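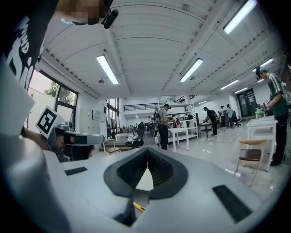
**Refinishing the kitchen table, wax or poly?**

**maplesyrup_dad** — February 28, 2021

OK so I finally got the old finish off my kitchen table (52 inches across, round, solid oak, weighs as much as a cow) and now I'm stuck. My wife wants that soft waxy look. I have two kids who treat the table like a cutting board. I've been reading threads all weekend and I'm more confused than when I started. I've got a can of Tenero hard wax in the garage and I could get a quart of Zatex poly on the way home from work. What would you guys do?

**rustyplane**

Poly. Three thin coats, sand lightly in between, done. I did ours in August and it still looks great, and we've had spaghetti on it pretty much every night.

**oakmoth**

> Poly. Three thin coats

Gonna disagree. Poly looks fine until it gets a deep scratch, and then you're stripping the entire top again. With hard wax you rub a little more on the bad spot and go have a coffee. I've used the Tenero stuff on two tables and a bench. It does take a while to cure though, so don't put hot mugs on it for the first couple weeks!!

**rustyplane**

@oakmoth a couple weeks with no hot mugs, in a house with kids? Good luck with that lol

**oakmoth**

Placemats exist, rusty.

**maplesyrup_dad**

Ha. We do own placemats. They're mostly used as capes.

Question about sanding, I stopped at 100 grit and it feels pretty smooth to me. Do I need to go higher?

**grurk_county_gal**

Yes please go higher! 100 will leave swirls that you won't see until the finish goes on, and then they're all you see. Go to 150 if you're using wax, maybe a bit past that for poly. Wipe it down with a damp rag before the last pass so the grain stands up. I learned this on a dresser I'd already put two coats on, and I was so mad I left it in the barn for a month.

Also if you're anywhere near Grurkness, the hardware store there (Ó Dubhghaill, across from the feed place) will sell you sandpaper by the sheet. Way cheaper than the packs.

**rustyplane**

I don't go past 120 for anything and I've never had swirls.

**grurk_county_gal**

Then your eyes are worse than mine — no offense

**tablesaw_terry**

Been lurking here for years and I swear this argument has had 1,000 replies across all the threads. Both work. One thing I'd add: finish the underside too, even just one coat. I skipped it on a round top once and it cupped so bad you could roll a pea to the middle.

**maplesyrup_dad**

Didn't even think about the underside, thanks. Showed my wife this thread and she's voting wax, so I guess it's wax. Going up to 150 tonight after the kids are in bed. Oakmoth, do you put it on with a rag or one of those white pads?

**oakmoth**

White pad, and way less wax than you think. Buff it off before it gets sticky.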